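April 14, 2026 — sim bench, dresser-top pickup, left arm

Picking this up again after Marichka's note in the channel that the tilt fault is "fixed in Tririer". I don't believe it. Reran her config with no changes, same room, same start pose, seed 1045. Head camera below.

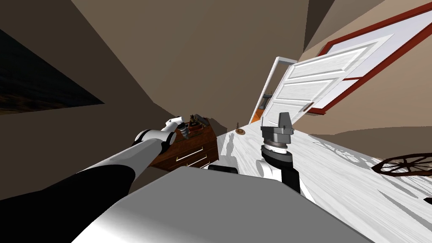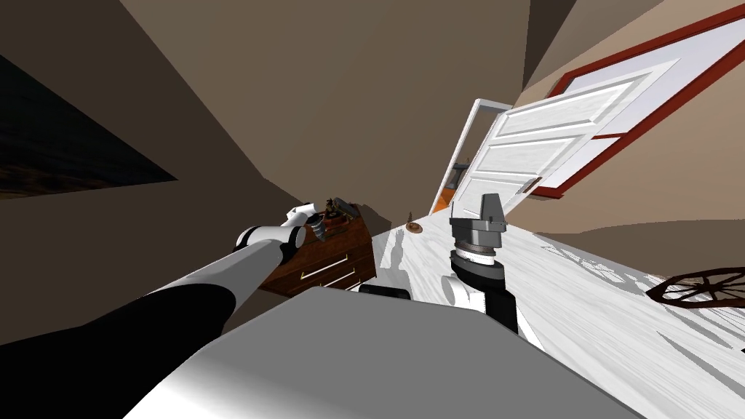

The claim in the Tririer release notes is that the roll error is cosmetic, meaning the head camera gets drawn crooked and the planner never sees it. I've heard this twice now and nobody has shown me a log that backs it up. If it were only drawing, the left gripper should have gone down onto the dresser top. In both views it's hanging above and to the left of the dresser, and the logged target was the middle of the top. The planner says "reached". Reached what? It thinks it's there.

What I checked:

- Joint readings against commanded: within tolerance on every joint of both arms. So the arm is going where it's told.
- Base pose: level. The robot isn't tipping over, whatever the picture looks like.
- Camera transform published by Brulia: roll is wrong from the first tick and stays wrong. No drift, no jump.
- Target in the world frame: good in the scene file, off after it passes through the camera transform. There it is.

Ran it 12 times. The gripper stopped short of the dresser top in all 12, and all 12 got logged as success. That second part bothers me more than the first. A miss that reports a miss is a bad afternoon. A miss that reports success goes into the numbers, and we've been quoting those numbers since July.

Marichka thinks it's a stale calibration file left over from the Cengate head mount. Could be. I swapped in the new file and got the same roll, so if it is that, something is caching it. She says clear the cache folder and retry. I did, 3 runs, no change. She says I cleared the wrong one. Possible, there are two and the docs mention neither.

Solomiia asked whether we can just correct the roll in post and move on. No. We'd be patching the picture and leaving the target wrong. She also asked if this could happen on the real arm. Same transform code, so I have to say yes until someone shows me otherwise. I've set the hardware launch script to refuse to start if camera roll at boot disagrees with the base IMU. Ugly check, one line, please leave it in.

Side note on the success test: it only compares the gripper to the transformed target, which is the same bad number on both sides. Of course it passes. Needs to compare against the object pose from the scene file. I wrote a quick version and reran the old batch through it. 59 of the stored "successes" fail. I haven't looked through them by hand yet — some may be a tolerance problem in my version, I set it tight.

Open:

- Find out who writes the head transform at startup. Pylypenko's wrapper touches it and so does Brulia, and I don't know which one goes last.
- Rerun with the wrapper off.
- Marichka to send the path of the cache she means.
- Don't add today's runs to the results table. I've moved them to the bad folder.

Left the sim machine on with the last run paused. Don't close it, I want the transform tree from that state.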